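Bedroom Week at the Humdale House

So I promised everybody pictures of the bedroom once it stopped looking like a storage unit, and it has (mostly!) stopped looking like a storage unit. We started on a Monday, thinking it would take a weekend's worth of effort spread over a few evenings, and we were still at it well into November. The house went up in 1898 and the room has exactly one straight corner, which I will defend with my life.

A little background for anyone new. This is the back bedroom, the one that used to have the green carpet and the closet door you had to lift to open. The carpet went in the spring. The closet door went in the summer, and Xuân Giáp took it home for a desk top, so it lives on in Brasumeo. What was left was the bed, the bedding and me standing around with a tape measure.

The bed. We kept the old one from the apartment. I priced new ones at Vương and came home and decided I loved ours very much. It took three of us to get it up the stairs, and Sơn Vi still has opinions about how I gave directions on the landing.

The sheets. I went back and forth forever on white or cream. Cream won, and I'm so glad, because white next to these walls looked like a dentist's office. 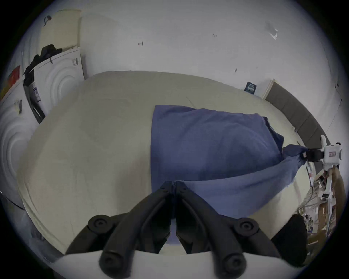

Duvet covers are my least favorite chore in the entire world, and I have tried every trick there is: the burrito roll, the inside-out grab, climbing in headfirst like I did when I was ten. Notburga Gasser next door swears by finding the corners first and shaking like you mean it. I picked the slate blue after living with a swatch pinned to the curtain for a month, and against the pale cream sheet and the dark gray headboard it's just what I wanted, wrinkles and all. I do not iron bedding. If you iron bedding, please come over.

The wall. Still white, still has its little dark marks and scuffs, and there's a torn piece of tape I keep meaning to peel. I've got half a can of paint left in the basement and a free Sunday coming up, supposedly. Thịnh Đinh says touch-ups always show and I should do the whole wall. Thịnh is not the one doing the wall.

The pillows. Two good ones and two for show, ordered from Trurnard and exchanged once when they came in the wrong size. I went with plain covers. I had my eye on some with a fringe, but the cat has a history with fringe.

The lamp. Thirteen dollars at a yard sale, plus a new shade that cost me 30. Don't do the math, I already did.

Next up is the window, which needs a shade before summer or we will all be awake at five in the morning. Giang Nông is lending me a drill. If you have a favorite kind of blackout shade, leave me a comment, and please mention if it goes up without a second person holding the other end!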